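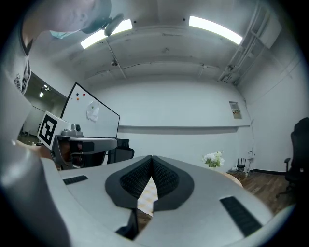 How many times does a person have to do a simple chore before a machine can learn it?

At Cadex, a small firm in Lirkville, the working number is 200. That is 200 good recordings of one task, done by people holding grippers, before anyone tries to train on it. Harder tasks get 500.

Anil Kulkarni set those numbers in February, and he is the first to say they are guesses. "We picked 200 because the model trained on less than that was bad," he says. "At 200 it was less bad. I'd like to have a better answer than that."

The task on the schedule when I visited was setting a round table: cloth, flowers, a framed picture. A person takes a gripper in each hand and does the job the way they would at home, only slower. The grippers are meant to stand in for the hands of a robot, so whatever they record is something a robot's hand could do too. There is no robot to rent and no joystick to learn. A new collector can be making usable recordings on the first day.

Usable is the hard part. Jolien Smits reviews the recordings and throws out a lot of them. Some fail because the collector dropped something. More fail because the printed square marker on a gripper was turned away or covered for too long, and the software lost track of where the hand was. She also rejects the ones that are too neat. If every recording begins with the picture in the same spot, the model learns the spot.

So the collectors move things. Between recordings they shift the chairs, turn the cloth, put the vase on the other side of the table or down on the floor. Brock Bélanger, who came to Cadex from a furniture warehouse, keeps a paper list of starting positions and crosses them off as he goes. He says the picture is the piece he likes least.
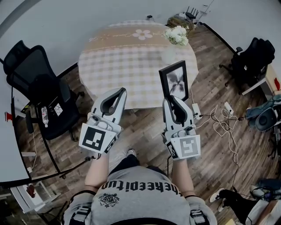 "A frame is thin and it tips," he says. "With your fingers you'd feel it going. With these you have to watch it the whole time." He learned to grip low, pause, and only then let the other hand come in. Smits asked him to leave the pause in. Two other collectors have since copied it.

Collectors work in blocks of 3 hours with breaks, and the arms go before the attention does. Yvette Beaulieu, the longest-serving of them, switched to doing cloth in the morning and objects after lunch, and her reject rate dropped. She keeps the discarded takes on a drive of her own. A fumble followed by a recovery is worth something, she argues, and the model ought to see a few. Kulkarni was against it. He now lets her submit 2 recoveries per block, tagged separately.

The finished sets go to Pevard, which does the training and sends back notes. The notes can be blunt. One returned a whole batch over timing that didn't match between the left hand and the right. Tyson Kennedy, who handles the equipment, spent a week on that one and traced it to a clock setting. The batch was recorded again from the beginning.

Next on the list is clearing the same table, which Bélanger expects to go faster.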